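Nemton Collection – where we are, 4 Oct 2025

Hi all! Good news first: the Cárdenas canvas from 1972 is back from cleaning and I'm thrilled with it (the greens!). Condition reports are done for 18 works, and the Vester loan is signed. 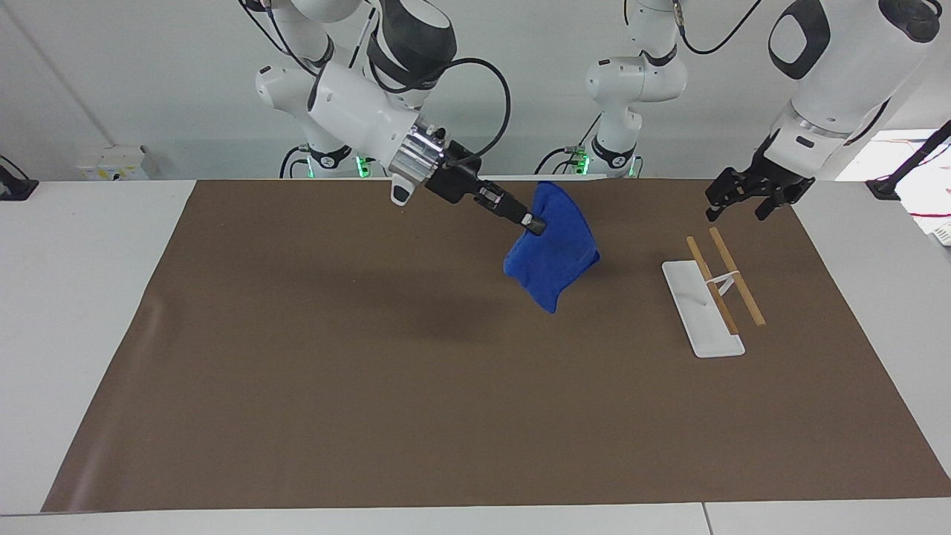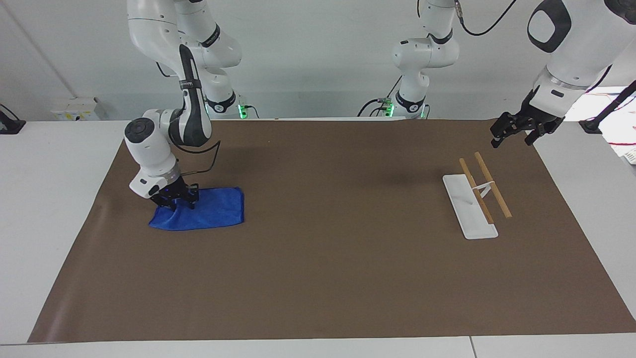
Brown paper over the white tabletop, both pictures

Two prints still need frames – Jitoson has had them since July and I'm chasing. Your grant covers the framing, so no extra ask from me. Next up is the insurance valuation.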